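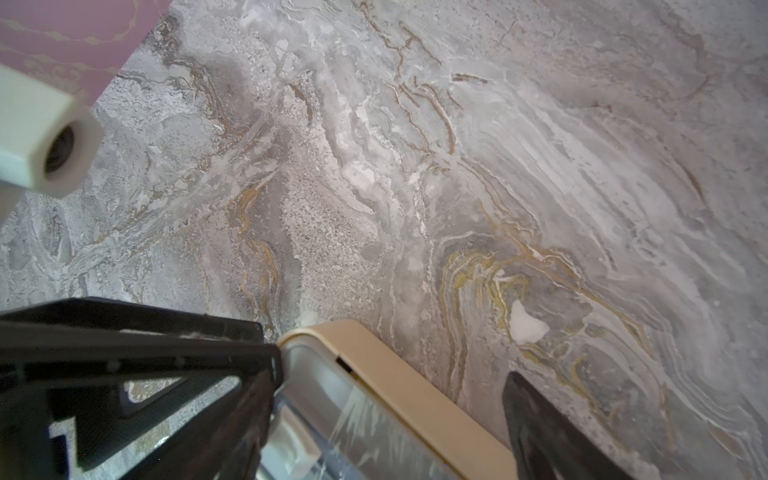
Figure 2. Marble-patterned surface, pale gray with brown and golden ochre veins.

4.2 When does the return clock start?

We now come to the part of the study we most looked forward to, and it did not let us down. Section 4.1 dealt with the length of the return window, a number that nearly every store prints in bold. The starting point of that window is printed in bold by almost no one, and it has a much larger effect on whether a buyer's return is accepted. Of the 13 stores in our set, all of which sell wigs, brushes, cosmetics or small beauty tools by mail, most use one of three starting points: the day the order is placed, the day the parcel is handed to the carrier, or the day it is delivered. A few never say.

Consider Dulell and Flarport, whose policies look like twins at first reading. Both offer a 20-day window, both ask that seals be left in place, and both refund to the original card. Dulell counts from delivery. Flarport counts from the order, and since its custom pieces spend part of that time in the workroom, a buyer may open the box with only a few days left to decide. We were delighted to find such a clean pair, as it let us compare the effect of one clause while nearly everything else stayed put.

We drew 800 orders from the two stores, 400 from each, and read every message that the buyer and the store exchanged after the parcel went out. Messages were sorted by what the buyer wanted to know. Questions of the form "am I still in time?" were far more common at Flarport, and they came early, often on the same evening the parcel arrived. At Dulell the same question was rare, and when it did come up it was usually from someone who had been away from home when the parcel was left. Messages about color match and size, which we used as a check, hardly differed between the stores.

The tone of the messages is a rich source too (we could happily have written a whole paper on it). Flarport buyers tended to mention the date they had ordered and to attach their tracking page, as if building a case. Dulell buyers simply asked for a label. Even buyers who were well inside the window at Flarport wrote in this careful way, so the clause seems to shape how people approach the store and not only who gets a refund.

Daza offers a third pattern, and a charming one. Its policy page counts from delivery, while the card packed in the box counts from the ship date. Staff told us they follow whichever is kinder to the buyer. Buyers have no way of knowing this, and several of them gave up on a return that would have been accepted. We coded these as "silent losses" and treat them separately in Section 5. 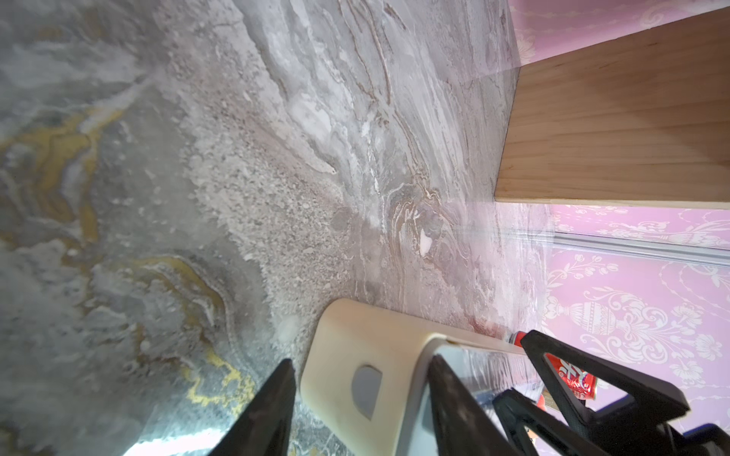

Tokbridge, replying to an early draft of this section, objected that a delivery-based clock is hard on a small store, which has to trust the carrier's scan and carries the cost when that scan is wrong. It added that it had tried such a clock one April and had spent more hours on disputed scans than on the returns themselves.

We think this is a fair point and a very useful one. Our message counts capture the buyer's side of the exchange and leave out the time staff spend with the carrier. A store that ships mostly to apartment buildings, where parcels may sit at a front desk, could well see a different balance. Tokbridge's own answer is to count from the ship date and add a fixed allowance for transit, stated in the first line of the policy. Its buyers asked about timing a little more often than Dulell's, and far less often than Flarport's.

That middle result is exciting, as it suggests that stating the starting point plainly does part of the work whichever day is chosen. With one store in this group we cannot separate the wording from the generous allowance. The wording test in Section 4.3 takes up that question, using the same policy text with only the first line changed.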